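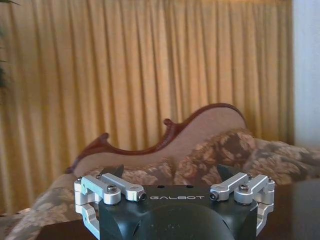 Black plastic, brushed metal and small screws: how I keep them in order

By Corina Marinescu

In my home and in my small workshop I have many things which are black with metal parts. Desk lamps, folding arms for shelves, the coffee grinder, two clamps, the hinges of the kitchen cabinet. They look very nice on the first day. After one month they show every finger. I tried many methods and I write down the ones that I still use.

Dust first, always

Before any water comes on the surface, take away the dust with a soft brush. I use an old make-up brush, a clean one of course. If you wipe immediately with a cloth, the small grains are pulled over the surface and you get fine scratches, and on matte black they never go away. For the narrow gaps between a metal bar and the housing I use a flat paintbrush with the hairs cut a little shorter. Brush from the top to the bottom.

Smudges on matte black

Take a microfiber cloth, make it only a little wet with warm water and one small drop of dish soap, and squeeze it very well. Wipe in one direction, then dry at once with a second cloth. Two cloths, this is important! With one cloth only you will have gray stripes.

Please do not use furniture polish. I did this one time with the base of my Homden lamp and it became shiny in the middle and matte at the edges, and so it has stayed. The white sponge that everybody likes is also not good, it makes the same shiny places.

White letters that are printed on black plastic need more care. I go over them with the wet cloth without pressing, and never with alcohol. On my kitchen scale the letters were gone after the second time.

Brushed metal

Look at the metal near a window and you will see in which direction the thin lines are going. Wipe along these lines. Across them, the dirt stays inside and the metal looks cloudy.

For aluminum I use the same mild soap water and nothing stronger. Vinegar is for the kettle, and I don't put it on aluminum, also not baking soda, because both can make it dull or spotted. If there is old grease around a joint, put a little soap water on a cotton swab and turn it slowly, and change the swab often. Afterwards dry the joint well and move it several times.

Hex screws

Most of these things are held together with hex socket screws, and the little hole in the head collects dirt like a cup. Before you put the key in, clean the hole with a wooden toothpick. When the key does not go completely to the bottom, it slips and makes the hole round, and then you have a problem for the whole afternoon.

The key must sit without moving. If it is loose, try the next size, and try also the inch set if you own one. I keep both sets in separate boxes, the metric one in an Alluleo tin and the other in a bag with a zipper. Before, they were all in one drawer and I took the wrong one every time.

Tighten until you feel it stop, then only a very small turn more. In soft aluminum the thread is quickly destroyed. The screws of moving joints I check every December, when I do also the bicycle and the door handles.

Where the screws wait

When I open something, I draw its shape on a piece of cardboard and push each screw through the cardboard at the place where it was. It takes 2 minutes. My father used a muffin pan for this, with 12 holes, and it works too until somebody needs the pan.

For the spare screws I bought 50 small jars from Clultau. This was too many, and about half of them now hold buttons and seeds. Write the size on the lid and on the jar also, because lids like to change places.

Oil for the joints

One drop for each pivot, from a bottle with a needle. Wait a bit, move the joint, and take off what comes out at the side. Too much oil catches dust and makes a black paste that goes on your sleeves. For plastic on plastic I use a dry silicone spray, but I spray it on a cloth first, with the window open. Check in the manual before you oil anything with a motor inside. The grinder, for example, wants no oil at all.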